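Home | Modules | Handouts | Reading list | Contact

Week 6: Looking hard at a rental offer
Print this page | E-mail this page
Reading time: 3 minutes

Last week we did the arm-on-a-bench sort of product. This week it's the two-armed laundry package from Voltness, which I've been reading up on for longer than is good for me (sorry to everyone who met me in the corridor). You rent it by the month, hands and software together, and the brochure promises up to 100 basket moves on one set of finger pads. Hold on to that number, we'll pick at it on Thursday.
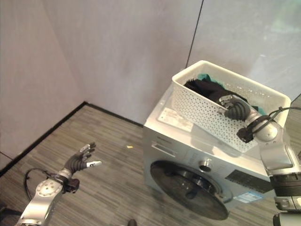

What are you really paying for? The base fee is 285 a month and the set-up visit is another 400, and neither covers spare pads. Maiara Mendonça, who taught this module before me, used to make her groups write down the price of everything that rubs or bends before they looked at anything else. Please do the same!

Now, the basket. I like it as a test piece — it has a thick rim to hold, the load shifts about inside, and you need both hands to agree with each other. One hand pulling a bit harder than the other and the whole thing tips.

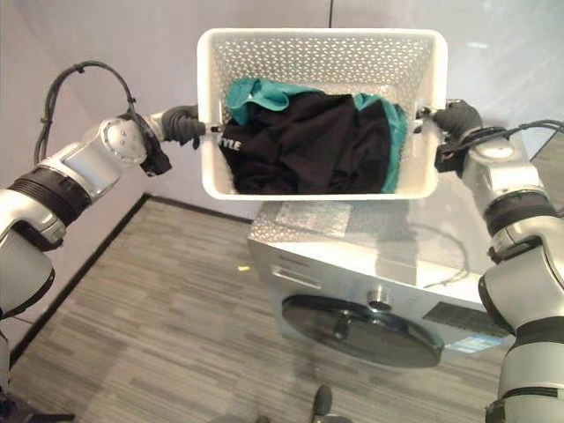

Two-handed hold on the short ends of the basket, with black and teal clothes inside.

Compare that with the Bühler quote in your pack, which is for a single arm and a clamp. Cheaper, yes, but who lifts the basket? Read the small print on page two and tell me.

Fingers are where I get fussy. Cloth is horrible stuff to pick up, it folds and hides its own edges, and a sales sheet will happily talk about "handling garments" without saying how many, or how crumpled. 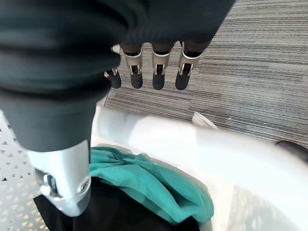
So for your write-up, ask the Jitisberg office three things: what a dropped sock counts as, how long a pad change takes, and who pays for the van. Birero answered the same questions in February and their reply is at the back of the pack.

Bring a pencil, we'll be marking up the contract by hand.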